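Call for participants: Clekska student project, two-arm sorting

The Brosville robotics club seeks 3 students for the spring term, starting in March. The task is teleoperated and scripted bin picking with a pair of arms. Each participant records 20 runs per session and logs every failed grasp. Basic Python is required; soldering is useful. Meetings start at 17:30 in the Vieira building, room 74.
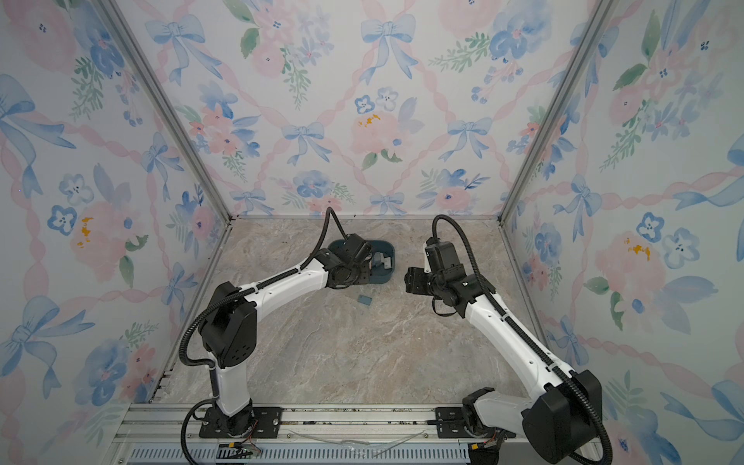 Two-arm cell with the teal parts bin and one block on the floor.

Apply to Bernardo Matos with a short note on previous work.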